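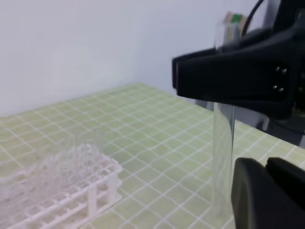

Chapter 4
Reading a Walled Town

Most visitors meet a fortified town from the wrong side. They park near the square, walk out to the walls, and look down. The builders planned for a person coming the other way, across open ground and uphill. This chapter takes that second route, using the town of Fanamside as its main case.

Fanamside stands on a low hill above a river crossing. Its first wall was a thin medieval circuit with 19 towers, built to stop ladders and arrows. Cannon made it useless, and the town spent the next 200 years paying for something better.
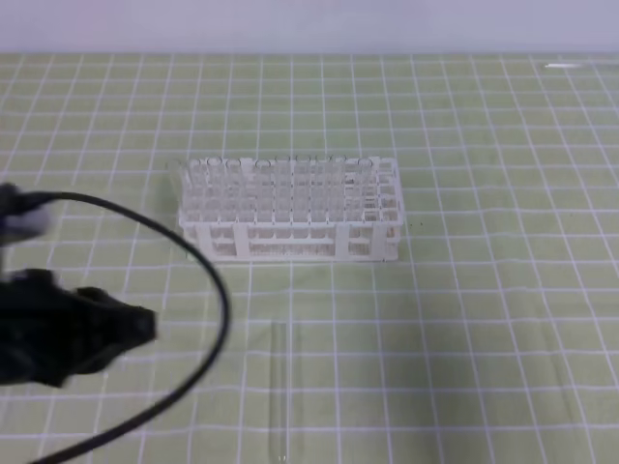

The new works were low and thick, with earth packed behind a stone face. Five bastions covered one another with crossing fire. The ditch was left dry, as the hill has no spring strong enough to fill it.
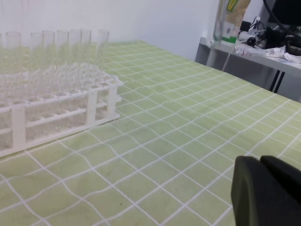 Figure 4.1 White rack on a gridded green surface.

Two outlying forts completed the system. Gromidar, the larger, is 149 steps above the road and is still roofed. Wemex was quarried for house stone and survives only as a bank and a gate arch. 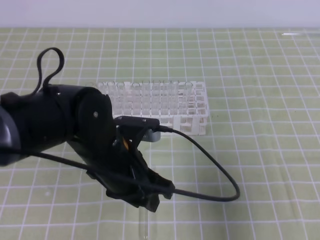
Figure 4.2 Black robotic arm over a gridded tabletop.

Section 4.1 begins at the MacAulay Gate, the only entrance that keeps its drawbridge pit. Before reading on, review the terms "curtain," "ravelin," and "glacis" from Chapter 3.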